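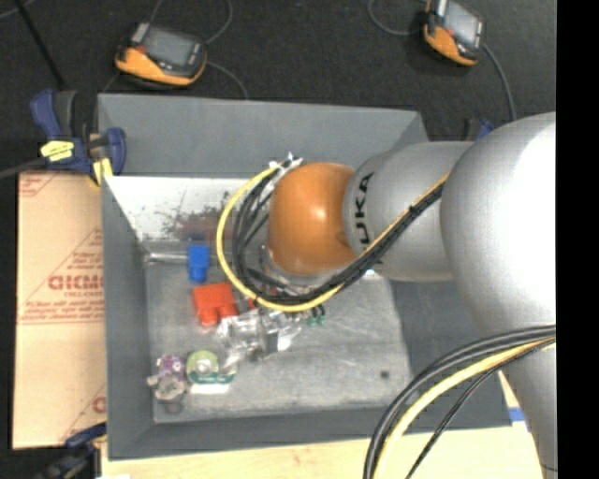

Brigitta Imhof replied that marks on the light inner panel come off the Silthorpe bins with warm water and dish soap, and that solvent wipes dull the surface.

Ticket: gray bin, scuffs and reddish-brown smudging under far wall
Opened: 3 June 2025
Status: pending

Dry cloth: no change.
Soap, left on for 20 minutes: smudging lighter, dark scuffs unchanged.
Second pass, white nylon pad: scuffs reduced by about 20 percent. Stopped there to avoid scratching.

Aurelia Gruber asked whether the panel lifts out. On the Kaufmann bins bought in March it does, after 4 clips are released. No clips found on this one. Part number requested from Droltgate. Small items to go back in only after the slope has been wiped down again.

3 comments · 0 shares

Related tickets
Fivik lid does not seat on gray bin
Bin slides on tabletop
Replacement labels, small parts

Contact Droltgate Support | Back to top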